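Tenants' Association, Vellholm House
Minutes of the June meeting

Reading time: 3 minutes

The meeting was opened at 7 in the evening in the ground floor room. Rania Nimri was in the chair and also took these minutes. The minutes of the last meeting were read and accepted with one correction: the broken lamp is on staircase B and not on staircase D.

1. Heating in the stairwells

The letter to the owner, Sfeir Property, was sent as we agreed. The answer came after two weeks. They write that the radiators will be checked before the cold season, but they do not give any date. Several members found this answer too weak. It was decided to write again and to ask for a date in writing. The tenant of apartment 404 offered to add her own notes of the temperature from last winter, which she made every morning.

2. Bicycle room

There are still many bicycles which have no name tag. Tags can be taken from the box next to the mailboxes. Bicycles without a tag at the end of the month will be moved to the back wall, but they will not be thrown away. One member asked if children's scooters need a tag also. Yes, they do.

The lock is now repaired by the company Studar. The old keys work as before.

3. Courtyard

We have 1,000 dollars in the courtyard fund. Two proposals were discussed. The first is to buy a new bench and to repair the old one. The second is to take away the gravel near the gate and put grass. There was a long discussion about who will water the grass in August, when many of us are traveling. The vote was 8 for the bench and 4 for the grass. The members who voted for grass asked that it is written here that they would like to bring the question again next spring, and this was accepted.

4. Noise

The quiet time starts at 10 in the evening. This includes the courtyard and the laundry room. The washing machines should not be started after 9, so that they can finish in time.

5. Shared table

The subject was the wooden table top and how we should care for it. It was proposed to oil the wood two times a year. The Eteo oil was suggested, and Rania will ask for the price. Please do not put hot pots directly on any wooden table of the house.

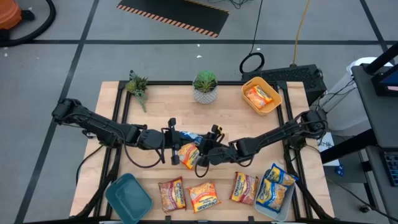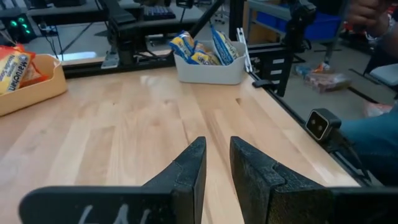
The light wood of the table top

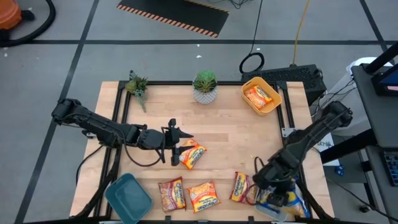 6. Other questions

The window cleaner needs access to the apartments on the street side. A paper with the times will be put in the entrance, and everybody can write their name next to the time that suits them. If no time is suitable, please tell Rania.

A new member asked where to bring old batteries. There is a small gray box for this in the basement, on the left after the stairs. It was agreed that the sign on this door should be made bigger.

The question about the mailboxes was moved to the next meeting, as we had no more time. The meeting was closed at 8:40.

Written by Rania Nimri. Corrections can be left in my mailbox until the next meeting.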